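Manipulation Club, Week Six: Grapes, Plates and a Calibration That Would Not Hold

Our club has one entry in the January round of the Gercombe student challenge, the table-clearing category. The rules are short. Food and dishes start at positions drawn by the judges, the robot has a fixed time to move each item to its target zone, and anything dropped on the floor scores zero for that item. Entries run on the team's own control code. Ours is called Sovwood, after the street the first version was written on.

I am writing these notes mostly so the next group does not have to repeat the measurements. The competition forum covers the rules well enough and says very little about setup.

Grapes are the hardest item on the list. A single berry is simple to model. A bunch changes shape when you touch it, and the point you planned to grasp has moved by the time the fingers close. We started with a plan that treated the bunch as one rigid body with a center and an orientation. Over 65 attempts in the first two sessions, that plan succeeded 20 times. Most failures came from closing too high, so that the fingers took the top layer and left the rest behind.

The second plan approaches lower and from the side. It gives up some speed. It also puts the hand close to whatever sits next to the fruit, and in the layout we practice most, that is the plate.
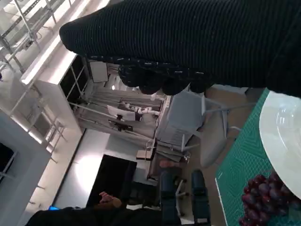 Knit-covered fingertips over the table, grapes lying against the plate on the green mat.

The gridded mat was the best thing we put on the table. Before we had it, every session began with an argument over where the plate had been the last time. Now the layout is written down as grid squares, and two people can reset it without talking. I would put a mat down on day one.

The plate caused its own trouble. It is white and glossy, and under ceiling lights the rim reflects enough to confuse the edge detector. The detector would find a second rim just inside the real one and shift the center toward the highlight. We fixed this in three steps:

Lowered the exposure until the highlight on the rim stopped saturating.
Rejected any fitted circle whose radius differed from the known plate by more than a small threshold.
Averaged the center over several poses before committing to a move.

The third step matters most. The first two on their own still let through a bad fit every few runs.

Calibration took the rest of the month. The symptom was a sideways offset that grew slowly during a session and went away after a restart. I spent two evenings in the kinematics code looking for a sign error and found none. The cause was a timestamp. Joint readings and camera images were being matched by order of arrival, and one queue was slowly falling behind the other. After we matched them by the time of capture, the offset stayed flat for 449 consecutive cycles, and I stopped the test there only to go and eat.
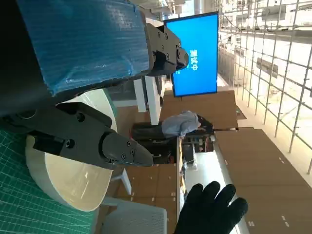 Posted by Camacho
Controls and calibration lead, Eltudness Student Robotics Club

A few details on how we run a session now, for anyone setting up something similar.

One person calls the start of each trial and does nothing else. One person resets the table. The log file opens before the first motion and closes after the last, and a trial without a log does not count toward the success rate, however good it was. We lost a full afternoon of results in the fall to a log that had never been opened, and I would like that to be the only time.

The two-finger gripper and the covered hand need separate parameter files. We kept them in one file with a switch for far too long. Approach height, closing speed and the final offset are all different, and a value tuned for one will quietly spoil the other. Splitting the file took ten minutes.

Closing speed is still set by hand. I tried to fit it from the trial data, but 37 usable trials for the new side approach is a thin base, and the fitted value wandered every time I left a few out. More trials first, then I will try again.

Still open: the release. Lowering the grapes onto the plate works, but when the fingers open, the outer berries sometimes roll toward the rim. The current guess is that we open too fast. The next session goes to that, at half speed, with the plate moved two grid squares left. The parameter files will go on the club page once I have cleaned up the comments.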